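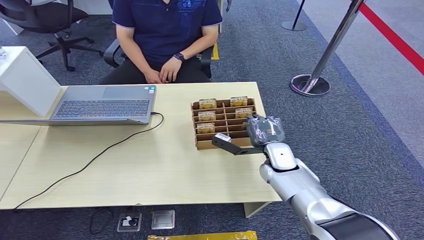

Tandby Parish Register Transcriptions
Data card, version 2

Summary

The Tandby Parish Register Transcriptions are a set of typed records of baptisms, marriages, and burials taken from the handwritten registers of the parish of Tandby and its outlying chapel at Sutcliffe. The set is meant for family historians, local historians, and students of names. It is issued as plain text tables, one for each register, with a shared index of surnames.
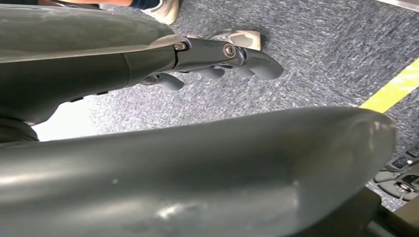 Hiwot Teshome
Records Editor, Starnon Local History Archive

Contents

The release holds 9 tables drawn from 9 bound registers. Six registers come from the parish church and three from the chapel. The registers contain 74 damaged leaves, and entries on those leaves are marked in the column named "condition." Where a leaf is missing altogether, the table carries a single line giving the leaf number and no other content.

Columns

entry_id: a code made up of the register letter, leaf number, and line number
event: baptism, marriage, or burial
date_written: the date as the clerk wrote it
date_standard: the same date in year, month, day order
surname and given_name: spelled as in the register
surname_index: the spelling used in the shared index
place: the farm, street, or village named in the entry
condition: clear, faded, torn, or missing
note: remarks by the transcriber

How the records were made

Each register was typed by one transcriber and checked by a second, both working from the original volume. When the two readings differed, the editor made the final choice and the other reading was kept in the note column. Latin given names were left in Latin. Abbreviations were written out in full only where the meaning was certain.

Known problems

Register D was rebound at some point with two gatherings in the wrong order. The leaf numbers follow the present binding, so dates in that table do not run in sequence. The clerk of Register F wrote "u" and "n" alike, and surnames such as Hunt and Hnut should be searched together. Entries for Skonotow, a hamlet that moved between the parish and the chapel, appear in both groups of tables.

Changes in this version

Version 1 was issued in September. The present version corrects the surname index, adds the place column for burials, and restores 6 marriage entries left out by mistake.

Terms of use

The tables may be copied and quoted for study and teaching. Users are asked to name the Starnon Local History Archive and to give the entry_id of any record cited. Corrections should be sent to the editor in writing, with the entry_id and the proposed reading.

Last revised 2018-12-04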